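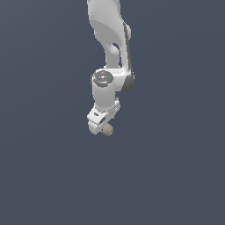 Jayanthi Sundaram asked if we can please settle the mounting before anyone spends more money, she's seen two plans on the list and they don't match.

Minutes, Tustano shared workshop, arm build, 7/29/24

Mounting. Hanging it, agreed. Bench version dropped. Overhead beam needs checking first, Jayanthi to find the drawings. Nobody drills till then.

Simulation. Arm loads in the sim now, hanging from above, nothing in its reach yet. Bench and parts bins to be added next so we can check clearance. Joint limits still the ones from June, elbow limit is wrong. Fix before next run.

Tool end. Short beige cylinder on the model stays for now. Long discussion on suction vs fingers, no vote. Bring samples.

Controller. Brivness board or Nedilum board. Brivness is cheaper, $111, but no spare input for the stop button. Leaning Nedilum. Price to be confirmed by email.

Budget. $902 left in the build fund. Mekonnen quote for the steel plate came in higher then expected, ask if they'll cut from offcut.

Safety. Stop button on the wall AND one on the cart. Tape line on floor before first power up. No one alone in the room with it powered, no exeptions.

AOB. Someone took the long hex keys, please return. Sim files go in the shared folder, not on laptops.

Closed 15 minutes over. Next one same place, date by email.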